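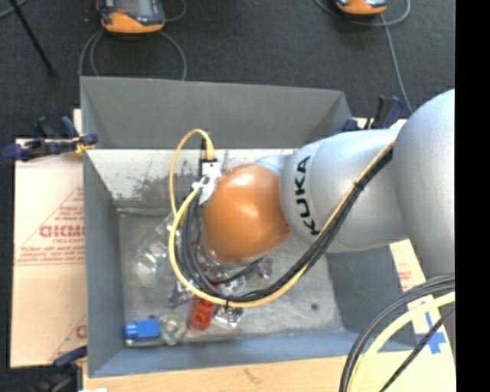 *The gray sorting bin, with a few small pieces still on the floor of it.*

Anjana Bhuiyan has sorted mixed small parts at Adlow for seven years. She prefers a bin with sloping walls. "Things slide down to where you can get at them," she says. "With straight sides they sit in the corners."

Plastic bags are her main complaint. "A clear bag on a gray floor – you look right past it. Then there's a block under it you missed."

She went through 38 bins in August. The scuffs don't bother her. "It's a bin. I wipe it out when it gets sticky, and I put the blocks in one tray and the rings in another."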